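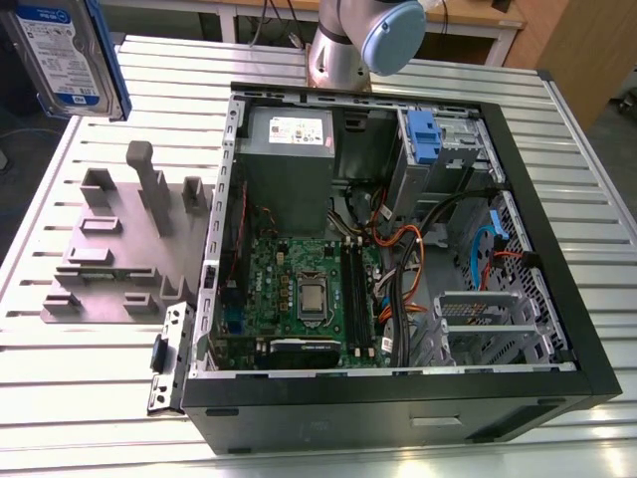 According to one reader of the Sedholm service pages, the hard drive should come out of a desktop before anything else is touched, even when the plan is only to clean the case. The Sedholm workshop follows the same order. The steps below apply to standard desktop towers in which the drive sits in a plastic carrier.

Before you start

Shut the computer down, switch off the outlet and unplug every cable. Press the power button once more to clear any remaining charge. Lay the tower on its side on a firm, level surface and remove the side panel. Touch bare metal on the case before handling any part. 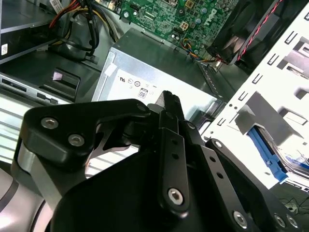
Keep the screws from the panel in a small dish, apart from those that hold the drive. The two sets are often of different lengths, and a long screw driven into a drive can damage it.

Removing the drive

Disconnect the power and data cables from the drive by pulling on the plugs – never on the wires. Squeeze the 2 tabs of the carrier and slide it straight out. If the carrier resists, stop and check for a cable caught behind it. Note the model number and place the drive in an antistatic bag.

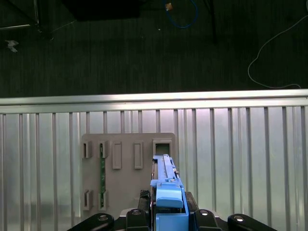

Can a carrier from one tower be used in another?
Only if both cases use the same rail pattern, so compare the two carriers side by side before fitting the drive.

Fitting the replacement

Set the new drive in the carrier with the connectors facing the same way as on the old one. Slide the carrier in until both tabs click, then reconnect the data cable and the power cable. 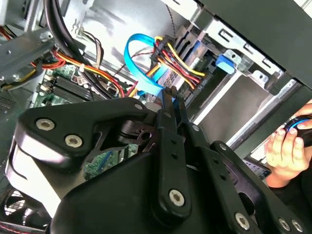

Cable routing should be checked before the panel is closed. Cables must stay clear of the fans and must not press on the drive connectors. A thick black cable that curves down across the motherboard should also be kept off the memory slots, so that their white latches remain easy to reach. Replace the side panel, reconnect the power and confirm that the drive is listed in the setup menu. Record the work on Form 491.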